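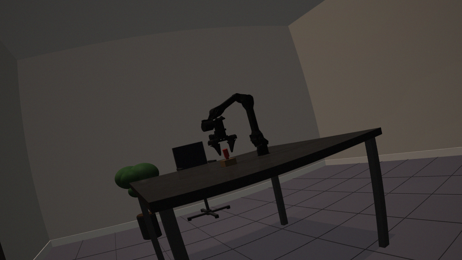
Simulated cell, arm over the red cylinder and the wood block

Arm going in at our packing bench, what happens to the packers?

Elisa Farina
Small shop, 3 of us on the bench at Drorwood. Boss wants an arm for the pick and place, says nobody loses hours. Sim looks fine. But what do we do all day then? Anyone been thru this?

Thomas Sala
Did this in November. Hours stayed, job changed. Less lifting, more clearing faults and topping up parts. Our arm does 282 picks a shift, target was 500 — so there's still plenty of hand work. Ask now who gets trained to restart it. With us it was one guy and everybody stood there waiting on him at lunch. Also get the pay grade in writting before it goes live, we didn't and still arguing.

Jussara Figueiredo
depends on the boss

Corrado Vitale
What Thomas said about training. Plus ask to see the sim with your real parts and your real bench hieght. Ours got planned with no packer in the room — had to move the bench twice. Wrists are better though, I'll give it that.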